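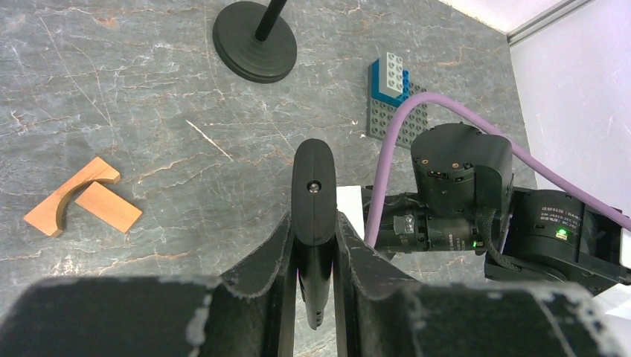
Odum arch and block set, natural wood

By Rokeya Akanda
Sep 4, 2026

The Odum set is made of plain wooden blocks for building on a table or on the floor. The arch in the photo is lying on its side, with a rectangular block partly inside its opening. Both have a light orange-brown colour, and the inside of the curve is darker.

There are 80 pieces in the box. Most of them are rectangular blocks and the rest are arches in two sizes. We do not paint or varnish them, so the colour differs a little from one box to the next. If you order a second box later, please expect that the two will not match completely.

Many customers ask if the blocks can be used together with studded bricks and baseplates. They can share a table very well, but they do not click together. A wooden arch can stand next to a brick wall and make a gate or a small bridge. On top of the studs it is less steady – we advise to put the wood directly on the flat surface.

Surface

Any level surface is good. On stone or stone-look tops the blocks make more noise when a tower falls, and a thin cloth helps. Wipe the table before you start, because small crumbs under a block will make it rock.

Cleaning

Use a cloth that is slightly damp and let the blocks dry in the open air. Do not put them in water or in the dishwasher. If an edge becomes rough, sand it lightly along the grain.

Details

Pieces: 80
Finish: none
Storage: cotton bag with cord
Spare pieces: arches in packs of 2
School pack: 500 pieces, or 1000 pieces in two crates

The set was designed at our workshop in Fondonard and is packed in Flirnmont. The Batista set, which has thinner planks and no arches, has the same block width, and the two can be mixed. School packs ordered in June are sent before the new school year. For single boxes there is no waiting time at the moment.

Spare arches are ordered by size, so please measure the outer width of your old one before you write to us.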